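Tovon ouvre son atelier, les bras robotisés prennent leur temps

Deux heures de visite, en mars, dans les locaux de Tovon à Dranard : la société y montrait Radwan, son poste à deux bras destiné au rangement de petites fournitures. Stylos, surligneurs, gomme, pot orange à compartiments. La brochure promet 90 % de réussite, sans préciser sur combien d'essais ni avec quels objets.

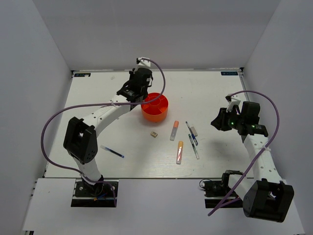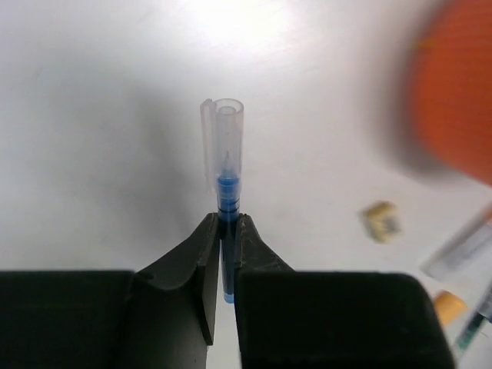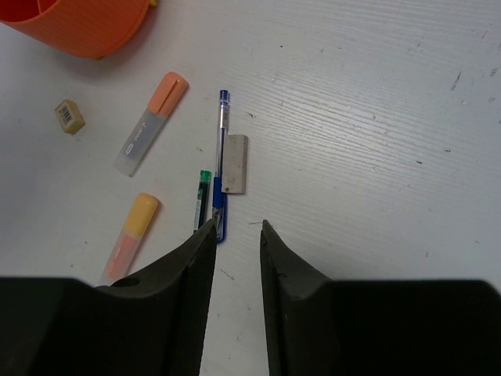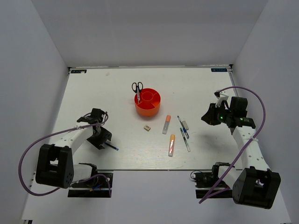 Selon Drirnideo, partenaire du projet, la vitesse viendra plus tard et le public juge trop vite une machine encore en réglage. Soit. Mais aucun calendrier n'a été donné, pas plus que le prix du poste, et la question du dépannage est restée sans réponse. Les 44 places de la prochaine visite sont déjà réservées.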